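Greenway (path)

A greenway is a long, narrow strip of open land set aside for walking, cycling and other slow travel. Most greenways follow something that was there already: a river, a canal, an old railroad bed, a power line or the edge of a flood plain. Many have a paved or packed path down the middle, with grass, trees or wild growth on both sides. They can be short links between two neighborhoods or great long routes that cross whole regions, and part of their charm is that a single one can pass through woods, back yards, farm fields and a downtown in one afternoon's ride.

Name and meaning

The word joins "green," as in green belt, and "way," as in parkway. It came into wide use in the United States in the second half of the twentieth century, though the idea is a good deal older. Planners in the 1800s were already drawing tree-lined carriage roads to tie one city park to the next, and some of those roads are still among the loveliest places to walk in their cities. In everyday speech the word overlaps with "trail," "bike path" and "linear park." A trail can be any marked route, even a rough one over rocks, while a greenway usually includes the land beside the path as well.

Types

River greenways are the most common kind. Land beside a river often floods, so it is hard to build on, and towns have found that a path can go under water for a few days each spring and be open again once the mud is cleared. The Jestwood Greenway is a fine case. It follows a creek for 14 miles, crosses it on a string of footbridges, and passes a heron colony that draws birdwatchers from several counties.

Rail trails use the beds of closed railroads. Trains need gentle slopes and wide curves, and so do small children on bicycles! The Kekwood Line, a former freight route, keeps its old stone mileposts and one short tunnel, which is pleasantly cool even in August.

Park connectors are shorter. They join one park to another, or a park to a school or a bus stop, and they often carry more people per mile than the famous long routes.

Surface

Asphalt is the usual choice for busy paths. It is smooth, quick to lay and kind to wheels of every sort, from strollers to wheelchairs. Crushed stone costs less and feels softer underfoot, so runners tend to love it, but it can wash out on slopes. Concrete lasts longest and costs the most. Boardwalk is used across marshes, where the ground is too wet for anything else.

All of these wear with time. Water gets into small openings in asphalt, freezes, swells and breaks the surface apart, and tree roots push up from below. Edges are often the first part to go, as there is less to hold them in place. A curb helps by giving the edge something firm to lean on, and it keeps soil from creeping over the path. 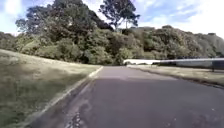
Wildlife

Greenways do wonderful work for animals and plants. A fox or a box turtle that would never cross a shopping center parking lot can move along a strip of brush from one patch of woods to another. Biologists call such a strip a corridor. A survey of the Londoño Greenway listed 145 kinds of birds and 16 kinds of dragonflies, a rich haul for land that lies mostly between a highway and a row of warehouses. Unmown edges help a great deal, and many towns now cut the grass only close to the path and let the rest grow tall until fall.

Use and manners

Customs differ a little from place to place, but most American greenways ask people to keep right and pass on the left. Cyclists slow down for walkers and call out or ring a bell. Dogs stay on a short leash. Horses, where they are allowed, have the right of way over everyone.

Upkeep

A greenway may cross the land of several towns, each with its own budget, so care can be patchy. The Morkus Trail gets around this with a single trail district that looks after all 861 acres of path and woodland. Its crews seal cracks in summer, clear leaves through November and check drains after heavy rain.

See also

Green belt
Linear park
Rail trail
Towpath
Wildlife corridor

Page last edited 2018-11-18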